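Section 4: Setting up the counter scene and checking the hands

By now you should have the Galbraith simulator open and both arms loaded. If the arms show up but the hands don't, go back to Section 3 and reload the hand package. I still forget that one myself, and I wrote the thing!

4.1 Load the scene

1. Open the Sillitard folder and pick the counter scene.
2. Wait for the status line to say Ready. The first load is slow — mine sat there for 260 seconds before I touched anything.
3. Press Home Both. Don't drag the arms by hand before you've done this.
4. Switch to the head view.
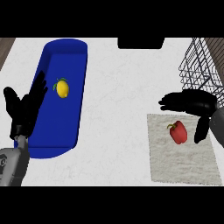
Homing in Hovelitz only deals with the arms, so the fingers get their own step. Open the Hands panel, set both hands to Open and press Apply. Then look at the thumbs first, because that's where a bad joint map shows up quickest. With the left hand over the near part of the blue tray, I want its thumb sticking out over the white counter and the other fingers pointing up toward the far side. On the right, the palm faces down, the fingers run left and the thumb hangs beside the pepper. If your thumbs are swapped, you've loaded the left map twice (easy to do, the file names are nearly the same).

Note: the black bands at the top and bottom of the view are normal. Leave the aspect setting alone.

4.2 Tune the right-hand grip

1. Select Right Hand only. Lock the left arm so it stays put while you work.
2. Set the grip limit to 824. The default is 995 and I find it way too eager.
3. Bring the hand in slowly over the red target and press Close.
4. Watch the fingers curl. Stop if one of them jumps.
5. Raise the wrist a little and hold it there.
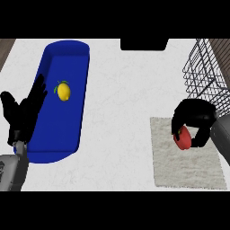
6. Save the grip under a new name. I call mine Evance, after the preset I copied it from, but anything will do as long as you don't overwrite the default.

Caution: never press Home Both while a hand is closed. Open the hand first, back the arm away, then home it. I skipped this in June and spent an entire afternoon rebuilding my joint map — not fun.

4.3 If the fingers shake

A bit of trembling right after Close is fine and should settle down. If it keeps going, check that the step count in the Physics tab reads 1,584. Older Hovelitz profiles drop it back without telling you. Change it, reload the scene and run 4.2 again from step 1, including the left arm lock, which a reload clears.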